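4.2 Clear surfaces and the claim that they stay clear

Most home-organizing advice assumes that a bare surface keeps itself bare: once people see an empty tabletop, they are supposed to think twice before dropping mail on it. Mackay and Hsueh call this the "blank page effect" and report it for 18 households. We are not persuaded. Their households were asked each evening whether the table was clear, and a person who has just been asked that question has a good reason to clear it. The Pelelau diaries have the same weakness, and over 3000 entries do not repair it.

A second problem is what counts as clear. In the Chien coding sheet a surface scores 100 if no object rests on it. Dust, crumbs and smudges are ignored. That may be sensible for a study of clutter, but the score is then used in later work as a measure of cleaning, for which it was never meant. Two of our coders, Xiao and Chu, disagreed on this point from the start. Chu wanted specks recorded. Xiao argued that on white furniture against a white wall a coder will see specks that would be missed on darker wood, so that the same housekeeping would earn a worse score in a pale room. We think Xiao is right, and we know of no earlier study that corrects for color.

Figure 2 shows why we hesitate. Both views would pass as clear under the Chien rules, and a stricter rule would have to say something about a mark this small. Neither view tells us when the surface was last wiped, or by whom, and we would resist any reading that claims to know.

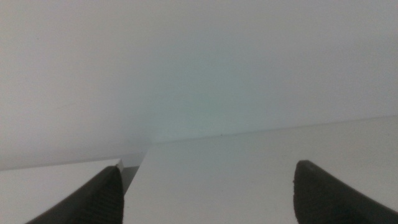
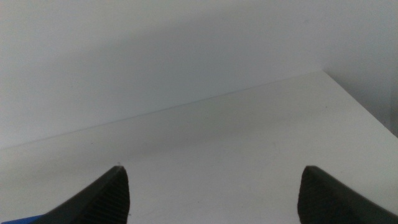 Figure 2. White furniture surfaces against a pale wall. A tiny dark speck is present on the white surface in each view.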